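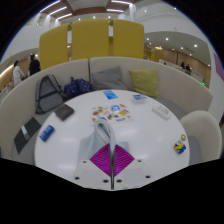
The round table and the curved sofa, bags and all

Small stuff all over our round white table - how do you keep it in check?

Ekene Shehu
Hello all! We have a round table tucked into a curved cream sofa, and I love sitting there, but everything we own seems to land on it. Stickers and little cards are the worst, then a wallet-sized thing or two, a box, a keychain (the Minion one, very popular in our house). The bags end up on the seat beside the cushions, so guests have to perch. I don't want a big ugly basket in the middle. What works for you?

Femi Usman
Oh, I feel for you, we lived like this for 5 years in Rillville! Start with the stickers and cards. Put them in a photo album with clear pockets, or a flat tin if you can't face sorting them, and keep it on a shelf close by. My daughter had 543 of them when we finally sat down one evening in September, and she had a lovely time doing it. For the keychain and wallet, a shallow dish near the door did the trick for us. Bags are harder with a curved sofa - no arm to hang anything on - so I'd put two sturdy hooks on the nearest wall, low enough for the kids. Then your cushions get their seat back!

Mirani
Hooks, yes. Also get rid of half the stickers.

Staroneo
We slide a flat lidded box under the table at dinner time and sweep everything into it. Not pretty, and I do lose things in there, but the table is clear by six. Check that your table base leaves room for one first.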